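Open Day at Jurketti, 10/20/21

The Jurketti workshop in Paterson opened its doors for an afternoon in October, and 148 people signed the sheet by the coat rack. A fair share of them came for the pastries. The rest squeezed into the back room, where the two-arm bench got most of the attention and the new conveyor from Trarklow got a polite nod on the way past.

Renji Aoki ran the bench talks, nine in all, each scheduled for ten minutes and each lasting about twenty. He had a good line on how the arms pick up a chore fast and then spend a month learning to do it without fuss. The front row, mostly parents, took this well.
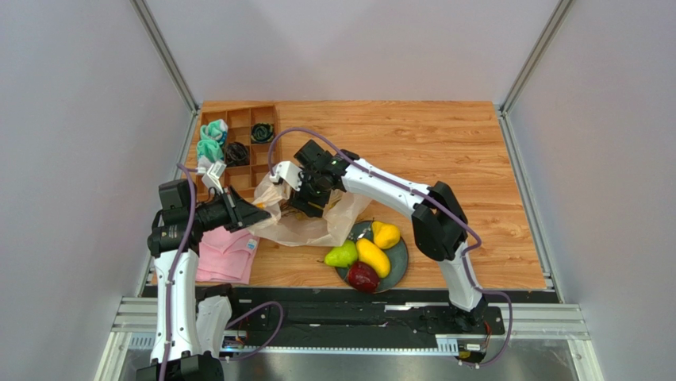 Bag work at the two-arm bench. One gripper has the left edge, the other is down in the opening, and the fruit waits its turn on the plate.

Ollach wrote in after the first pictures went up to say that thin plastic is the meanest thing you can hand a machine, that metal parts at least stay the shape you left them, and that we should try the produce bags at the supermarket before feeling proud of ourselves. We have passed this along to the bench team, who said they already knew.

The talks ended at 4, in theory. Three visitors were still asking Renji about grip force when the lights in the hall went off, and one of them has since emailed a diagram.

More from the conveyor side will go up when somebody finds the cable for the other camera. Lost property so far: one umbrella, one left glove.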